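Working Alongside the Robot Arms: Questions from Staff

This page is for everyone at the Farwood site. It was last changed on 14 Oct 2019 and replaces the August version.

Why is Fedside bringing in robot arms?

Most of the sorting and tray loading at Farwood is still done by hand. The same few movements are repeated all shift, and sore wrists and shoulders are the most common complaint we hear. We want the arms to take on part of that work.

Will I lose my job?

No posts are being cut as part of this project. 28 people work on the tray line now. Two of them will move to the arm benches after training, and the others stay where they are.

What are the arms handling at the moment?

Simple, light things on a dark tabletop, with a black curtain behind. Proper stock comes later.
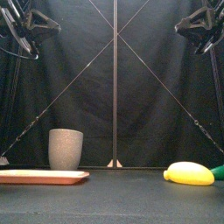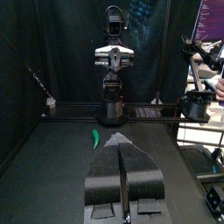
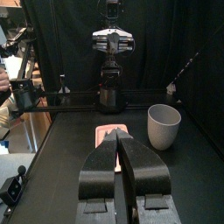

The arm benches: tabletop and grippers.

Do I need to know how to program?

No. The Pladent course lasts 5 days and covers starting, stopping and clearing the bench. Any change to the program itself goes to the Schumacher engineers.

Will my pay change?

Your basic rate stays the same during training. Bench operators move up one grade once they are signed off.

Can I say no?

Yes. Bench work is by application only. Tell your shift lead if you would like to stay on the line, and it will not affect your hours.

Who do I call if an arm stops?

Press the stop button if it has not been pressed already, keep your hands off the bench and ring extension 3705. Please do not restart it yourself, even if you have done the course.

Are the arms used to measure how fast I work?

No. Bench records cover the arms and the items they handle. They are not used in staff reviews.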